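Bitance moves its return parts off paper

The warehouse manager at Bitance runs 2,457 stock lines from a single building in Gronstead. Until March, returned parts were logged by hand. "We had 531 returns open with no shelf location," she says. "The parts were in the building. The records were wrong."

The replacement is Jikton, a stock ledger that assigns a location before a return can be accepted. Setup took 27 days. Most of that went on part numbers, which one supplier, Gkikas, had changed without changing its labels.

She kept one paper step – a printed tag on each bin. "Scanners fail. A tag can be read by anyone."

Asked about accuracy, she is careful. "We recount 4 aisles a week. The error rate is lower. I would not give a figure until we have a full year."
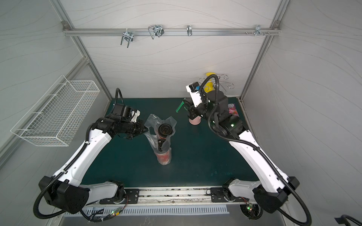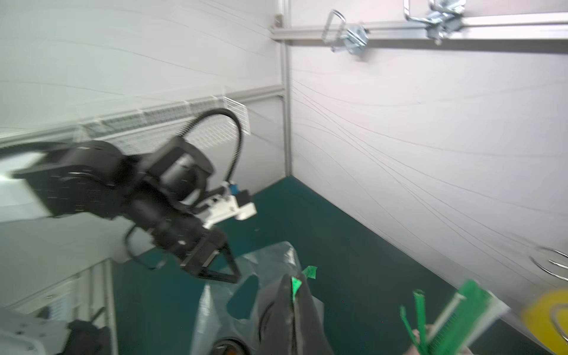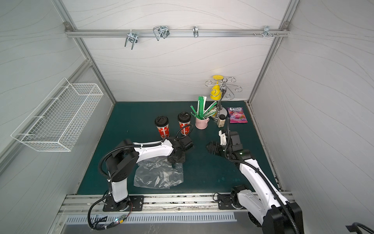 Filed under: Inventory, Interviews

Seasonal stock is next. It is still held in a separate spreadsheet, and she does not expect to merge it before the annual count. "The units don't match – boxes in one, pieces in the other. That has to be fixed first."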